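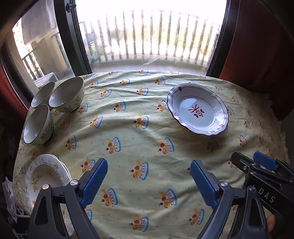

*Table task, two hand-held grippers: bowls at the rear, a shallow dish, stacked plates at the near left.*

# Keep the Slow Grasps

Most teams that gather manipulation examples by hand run a filter before training. Ours does. An episode is dropped if it runs past a time limit, if the gripper closes more than once on the same object, or if the path doubles back. The filter is a short script, it was written in an afternoon, and I have come to think it does more harm than any other part of our pipeline.

In the last round for Adosside we recorded 312 episodes of tableware handling in four homes. The filter removed 99 of them. I went through all 99 over two weeks. A few had lost tracking and deserved to go. The rest were slow grasps: a jaw brought to a rim, backed off, brought in again at a new angle, then closed. The task was completed in nearly all of them, and the operator had solved a problem on the way.

The usual defense of filtering is that a policy copies what it sees. Show it hesitation and it will hesitate. With a plain behavior cloning setup and no history this is a fair worry, and I have watched a policy hover over a plate until the run timed out. Pauses are a known problem: the observation barely changes, the action is near zero, and the model learns to stay put. So trim the pauses. A pause can be cut out of an episode in preprocessing without throwing away the correction that follows it. Deleting the whole episode to remove two seconds of stillness is poor bookkeeping.

The cost of deletion is also uneven. Easy objects in open space are nearly always picked up in one motion, so they pass. Nested bowls, plates with another plate underneath, and anything close to the limit of the jaw opening are where people need a second try. A filter on duration and path shape is therefore a filter on object difficulty, though the script never mentions objects. In our set, single dishes in open space came through almost untouched and stacks were thinned badly. We then trained on the result and wrote in our own report that the policy was "weak on stacks," as if this were a finding about the policy.

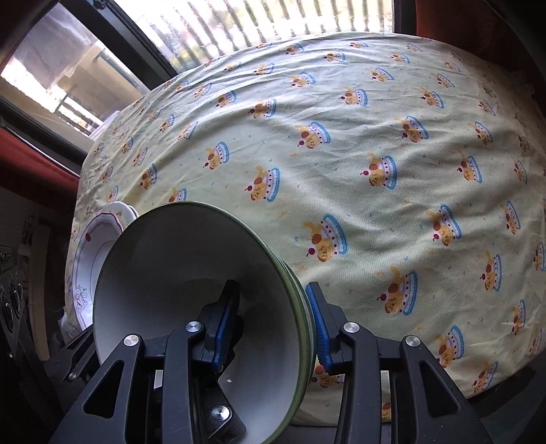

Hussam Khoury, on reading a draft, objected that slow grasps are mostly a sign of untrained operators, and that the right response is to train them and record again. A second attempt in a demonstration, he wrote, teaches the second attempt only if the model can tell that the first one went wrong, and with a view from the gripper alone it often can't. He would keep the filter and double the quota for stacks.

I accept part of this. More stack episodes would help under any policy on filtering, and operator practice matters. Our four operators differed by a wide margin in their first days and much less later on. But the argument assumes that a practiced operator's clean grasp covers the states the robot will reach by itself. It won't. The robot will arrive with the finger a little high on the rim, or with the pad touching two bowls where it should touch one. The clean episodes hold no data there. The slow ones do, and we have already paid for them.

On visibility I think he is half right. With one jaw inside a bowl and the other outside, the wall of the bowl takes up a good part of the picture, and contact has to be guessed from small changes at the pads. Jaw width helps. We log it at every step and until January did not feed it to the model at all. An empty close and a close on ceramic look alike in many camera views and differ plainly in width. Anyone who says that failed first attempts can't be told from good ones should check which signals are being left on the disk.

What I would do in practice is modest. Drop episodes for sensor faults and for nothing else. Cut pauses automatically, with a threshold on jaw motion as well as hand motion - otherwise a slow squeeze gets cut as a pause. Have the operator mark a retry with a key press or a spoken word at the time, while the reason for it is still known. Store the marks next to the episode and let whoever trains the model decide how to weight them. Report the size of the set before and after any filter, split by object and by arrangement.

The last item costs nothing, and I would like to see it in every data release, ours included. A bare episode count says little. A table showing that stacks lost far more than single dishes would have told us in one look what took me two weeks of replay.

Hussam and I have agreed to train both versions on the same split, with his extra stack episodes added to each. The retry marks for the old episodes have to be entered by hand first, and I am partway through the second home.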